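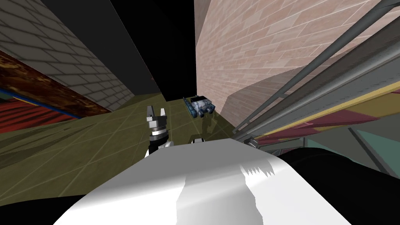 図3 公開デモンストレーションで用いた仮想空間。手前の白い面はロボット自身の胴体、奥に小型の装軌車両が見える。

4.2 公開日における実演

本節では、3月の研究室公開で行った遠隔操作の実演について報告する。前節までの評価はすべて著者らが操作したものであり、著者らは当然ながら自分のシステムに甘い。公開日の来場者には、その種の遠慮がない。来場者は317名、そのうち操作席に座ったのは30名である。残りの大多数は操作席の後ろに立ち、座った者に助言を与えた。助言の内容は互いに矛盾することが多かった。

実演には双腕ロボットのシミュレーション環境Trindachを用い、操作系には前章で述べたDrilovardをそのまま接続した。持ち時間は1人20分とした。課題は、煉瓦壁に囲まれた区画の中で指定された場所まで移動し、手先を目標物の近くに寄せることである。把持の成否は問わない。当初の計画では把持まで含めていたが、予行の段階で著者の一人が持ち時間を使い切り、計画のほうを改めた。

操作者に提示する視点は、胴体の上から前方を見下ろすものである。図3のように、視野の下側はかなりの部分が自機の白い外装で占められ、その向こうに手先が上向きに現れる。視点が大きく傾くと、床の格子も壁の煉瓦も斜めに走る。設計時にはこれを「身体感覚の手がかり」と呼んでいた。来場者の多くは「邪魔」と呼んだ。聞き取り票の自由記述欄では後者の語が優勢であり、用語の統一については今後の検討課題としたい。

一方で、傾いた視点そのものへの苦情は予想より少なかった。床の格子線が水平の代わりになったという回答があり、図3に見える程度の単純な床面でも、姿勢の見当をつける役には立つようである。奥の車両については、これを目標物と思い込み、説明の途中で出発した来場者がいた。車両は課題と無関係である。説明文を読み上げる速度を上げたところ、今度は説明全体が聞き流された。

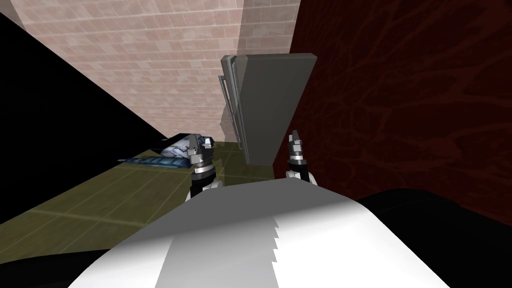 開口部への接近は、本研究がもともと対象としてきた課題である。Shen条件(補助表示なし)とSorum条件(手先から最近傍の面までの距離を表示)の2条件を設け、来場者にはどちらか一方を割り当てた。難所は、扉の板そのものよりも、その下端と手先との関係にあった。右の手先が灰色の扉板の下端近くに見えるような配置では、画面上の近さと実際の奥行きとを取り違えやすい。Shen条件の操作者はここで長く停止し、後方の助言者は一斉に「まだ行ける」と述べた。Sorum条件では停止が短くなる傾向が見られたが、表示された数値を声に出して読む操作者が現れ、助言者がその数値についても議論を始めたため、条件間の差を純粋に表示の効果とみなすことは難しい。

左右の手先の使い分けにも触れておく。操作系は両腕を独立に動かせるが、来場者の多くは片腕だけを動かし、他方を初期姿勢のまま残した。双腕であることの利点を説明する掲示は操作席の真横に貼ってあった。操作中に真横を見る者はいない。次回は掲示を画面内に移す予定であるが、視野の下側はすでに述べた事情により空いていない。

以上の観察は統制された実験によるものではなく、割り当ても受付順に行ったにすぎない。したがって、条件間の統計的な比較は本節では行わず、次節の室内実験に譲る。室内実験では、助言者の立ち入りを禁じた。

連絡先:Trindach開発班 公開実演担当 | © 著者一同 無断転載を禁ず | ページの先頭へ戻る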